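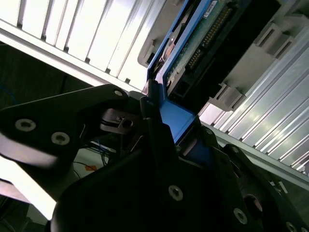 Grippers, week 2: the drive bay test

Quick one, I have a train to catch. The comparison Araba Sulemana asked for in the last issue has started — Grostton fingers first, Allard fingers next, same arm, same wrist camera. Task is drive swaps on a desktop computer. Blue caddy, fingers one on each side, push it into the bay. Sounds easy. Try doing it at an angle with the wrist taking up half the opening.

Target is 300 insertions per finger set. We're at 19 with the Grostton. Way behind, I know.

Early notes, no particular order:
- grip force at 200 on the controller scale, anything lower and the caddy twists
- wide finger plates are good for holding, bad for clearance
- camera sees the caddy fine but the bolts on the fingers glare, going to try matte tape
- Kaushik controller still drops its zero after a restart. Reported in May, still waitng 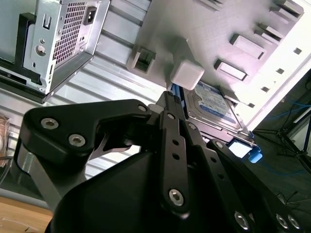 Reach inside the case

This is the part Sille Hallgrímsson keeps warning me about. Drive cage on one side, power supply on the other, and the whole hand has to go in to get the tips on the drive. Longer fingers would help, but then we lose stiffness. Sollell has a narrow set on loan to us untill the end of the month, so those go on after the Allard.

If you have run narrow fingers on caddies, write to me. Numbers next issue, if the controller behaves.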